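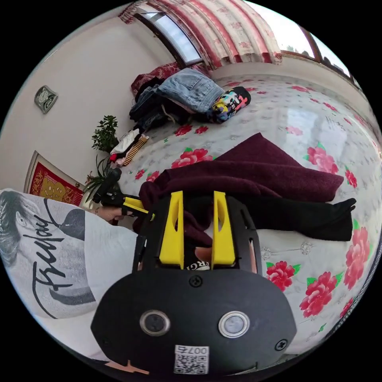 Chapter 7
Folding and Sorting Clothes at Home

Most households fold clothes on a bed. It is the largest flat surface in the home, it stands at a fair height for someone sitting on the edge, and a clean bedspread will not mark the washing. The drawback is that the job has to be finished before anyone can sleep, so it pays to work in a set order.

This chapter deals with that order. Section 7.1 covers sorting, 7.2 covers the basic folds, and 7.3 looks at stacking and storage. Ironing was dealt with in Chapter 6 and is left out here.

Begin by sorting into heaps by type of cloth. Denim is stiff and holds its shape, so jeans can be folded first and piled at the head of the bed. Dark clothes go together – lint shows on them and is easier to brush off in one go. Thick, soft pieces in plush or towelling take up the most room and should be spread out one at a time.
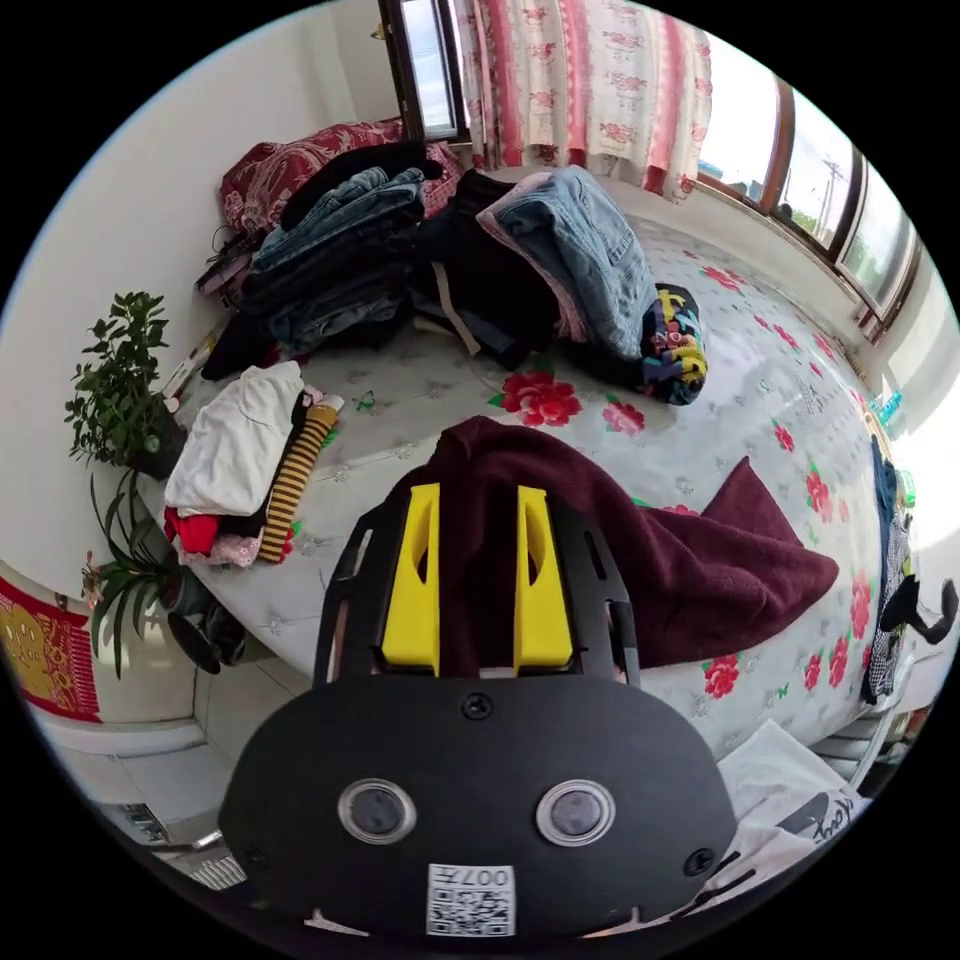 A thick cloth should be folded fewer times than a thin one. Two folds are usually enough. A third makes a bulky parcel that springs open on the shelf and pushes over whatever is next to it.

Knitwear needs more care. Lay the jumper flat, smooth it from the middle outwards and bring each sleeve across the body before folding up from the hem. Pulling at the ribbing to straighten it will stretch it. Hangers are not advised for heavy knits, as the shoulders drop under the weight.

Students at the Enamura evening classes were asked to try this at home and to write down any trouble they met.
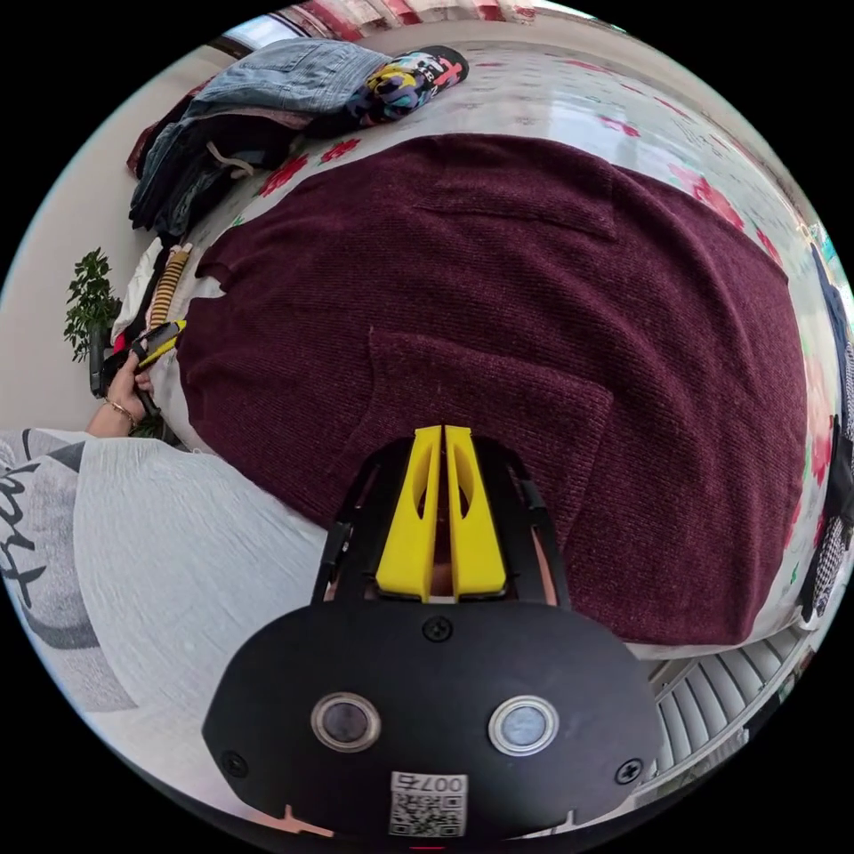
Navickas wrote that the sleeves were the slowest part, and that crossing both of them in the same place left a lump in the middle of the pile. Laying one a little lower than the other cured it. Exercise 13 at the end of the chapter uses the same method on a cardigan, where the buttons should be done up first.

7.1 Sorting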